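How We Test Robot Fingers
October 18, 2019

A gripper is the part of a robot that holds things. It does the job your hand does. Some grippers have three or more fingers, and some use a suction cup. The ones in this test have two fingers that stay parallel as they open and close, like the jaws of a wrench.

At the Latine workshop we compare finger pads. A pad is the soft layer on the inside of a finger, where it touches the object. Bare plastic is slippery. A pad with ribs, which are small raised lines, has more grip. The ribs bend a little when they press on something, and the bending helps them hold on.

Small, thin objects are the hardest. A ball touches the pad over a fairly wide patch. A ring or a bangle touches it only along a narrow line, so it can turn or slide out. For this reason the Clanus test set has a lot of jewelry in it. The person doing the test holds one gripper in each hand and picks pieces up on an ordinary bed, where the sheet wrinkles and gives way under the fingers.
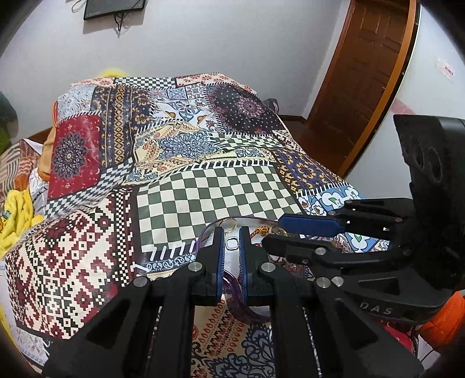 Each try is called a trial. One pad type gets 200 trials. A trial passes if the object is lifted, carried to the other side of the bed and put down without being dropped. If it falls, the trial fails, even if it is caught again. We write down every result, including the bad ones.

In the first round, the flat pads failed 77 times. The ribbed pads failed 13 times. Both rounds used the same objects in the same order. If you change two things at once, you cannot tell which one made the difference.

The next round is in December. It will compare wide ribs with narrow ribs.

Words to know
Linkage: bars joined by pins so that they move together.
Pivot: the pin that a bar turns on.
Trial: one try in a test.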